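4.2 How people name the parts of small cakes

The picture-naming task gave us some of the richest material in the whole project, and it is a pleasure to report it at length. We had expected the words for bread to vary most from place to place, as they do in the older dialect surveys. Small cakes turned out to be far livelier. Speakers who agreed on nearly every loaf and roll parted company as soon as icing was involved, and many of them were delighted to argue the point.

The task was run with 100 speakers, 25 in each of the four towns: Gorkik, Zisby, Hrnčiar and Sondville. Each speaker sat with an interviewer and named 30 items of food, first as a whole and then part by part. No time limit was set. Answers were written down in full, including false starts and second thoughts, since a speaker who says "icing – no, topping" is telling us something that a tidy one-word answer would hide. The coding scheme follows the one drawn up by Odette Lacroix for her work on kitchen words, with one change: we kept "top" as a separate answer and did not fold it into "topping". The two behave very differently, as we show below.

Four words compete for the sweet layer: "icing", "frosting", "topping" and "cream". In Gorkik and Hrnčiar, "icing" is the everyday word for older speakers and covers everything from a thin glaze to a thick swirl. Younger speakers in the same towns split the ground in two. For them "icing" is thin and sets hard, while "frosting" is thick and stays soft. Several gave this rule without being asked, and gave it with great confidence, then broke it a few items later. We find this kind of slip very useful. It suggests that the rule is something speakers have learnt to say about their words, and that it sits on top of an older habit in which one word did all the work.

Zisby is different again. There the word "cream" is used for any pale, soft layer, whether or not the speaker believes there is any cream in it. One speaker corrected the interviewer firmly on this: "Cream is what it looks like. What's in it is the baker's business." Sondville speakers mostly found this use odd when we described it to them afterwards, although a handful remembered it from grandparents. We would love to know how far back it goes. The parish recipe books we have seen from the district use "cream" as a verb far more often than as a noun, so they are of little help.

The lower part of the cake gave us fewer words but more hesitation. "Base", "bottom", "sponge" and plain "cake" all occur. "Sponge" is avoided for dark cakes in all four towns, and speakers who had used it freely for pale ones would often stop, start again and settle on "cake". The viewpoint of the picture matters too. When an item is shown from the side, the base is easy to see and speakers name it early. When it is shown from above, the top takes over, and the base is often left until the interviewer asks whether there is anything more to say. Figure 13 is an item of the second sort. 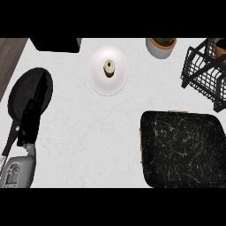
Figure 13. Cupcake on a round white plate, seen from above (computer-rendered).

The small dark centre of this item drew answers we had not planned for. Some speakers treated it as a part with its own name ("the middle", "the eye", "the button"), while others spoke of it as something done to the cake, as in "it's been filled". The second pattern is almost wholly a Hrnčiar one. It fits well with what we found for pies and tarts in section 4.1, where Hrnčiar speakers also preferred a verb to a noun, and it makes us keen to look at filled breads in the same way.

A word on "top", then. In Gorkik, "top" means the whole upper part, icing and all, and can be eaten first or saved for last. In Sondville it means only the surface. A Sondville speaker can therefore say that the icing has "a nice top", a phrase that made no sense at all to the Gorkik speakers we tried it on. We return to this contrast in section 5, where the same split appears in the words for cheese and for milk.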